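Fri 5 July - cell 2, left arm dropouts

Left arm went limp again mid-hang. No e-stop, no collision flag, it just lost the gripper and then the controller cut torque on all joints. Elbow came down on the table edge. Nobody's hands in there, but Rigoberto had been reaching in for a hanger not long before, so I'm writing this up as a safety item and not only a fault.

Log says gripper comms timeout, 200 ms, then the whole arm faults. Same as last week. 2,289 of these lines in the file since the Tralura firmware went on, most of them recover by themselves and never show up on screen. Didn't know that until today. Should of looked sooner.

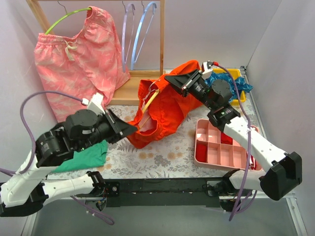 Cable is my first suspect. Swapped the USB ports, fault stayed with the left side. Swapped the power supply, same. Then wiggled the connector at the wrist by hand with torque off and got five timeouts in a row. The purple cable loops way out to the left off the white bracket on top of the gripper, and there's another length dangling under the lower part of the arm, so every big wrist roll has slack to throw around. Connector takes the load. Rigoberto thinks the bracket is fine and the plug latch is worn. Could be both.

Not happy with the fault behavior either. Losing a gripper shouldnt drop the arm. Celtar config has "hold on tool loss" and ours is set to off, no comment in the file on who or why. Isauro Maldonado set up the Wargate cell in December, asked him if his is the same. No answer yet.

For now:
- cell 2 locked out, tag on the switch
- no reaching in with torque on, either arm, even when its paused
- strain relief at the wrist, then again at the elbow
- new cable from Villaseñor, get 2
- turn hold ON, test with the plug pulled on purpose, foam under the elbow

Right arm has zero timeouts in the same log. Check its connector anyway before we power up - same batch of cables.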